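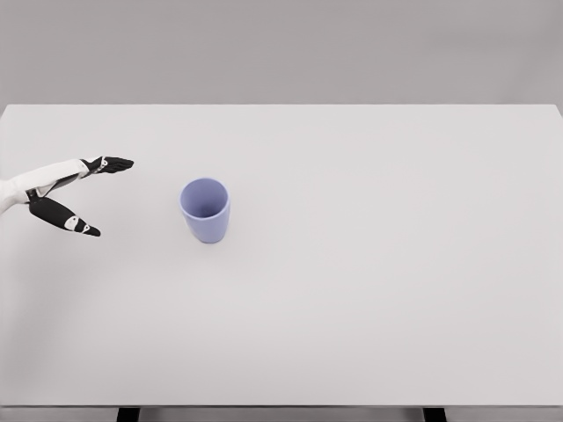 Angharad wants it put on record that visitors would sooner watch a real arm miss than a simulated one succeed, and that she said as much when we planned the open day. Noted, Angharad.

April, open day, written up 4.40 pm with cold tea.

Ran the grasp demo in simulation on the big screen, looped. One cup, one table, gripper open, off we go. Asked for 1000 episodes overnight and got 225 before the licence server had its usual lie-down. Plenty for a loop.

Morning group from Vekimitz were polite. First question: does it do mugs? Second question: why not? Salma talked about handles for longer than the slot allowed and they seemed happier for it.

A small boy asked who washes the cup. Leire told him it was rendered — he took this as a no.

Dijkstra (the desktop, second shelf) got hot after lunch. Moved the loop to the laptop and dropped playback to 91 per cent. No complaints.

To do:
Seren to restart the licence server and run the rest.
Reprint handout, page two says "griper".
Try the cup further right, the table has room.
Ask Domoslow for their mug model.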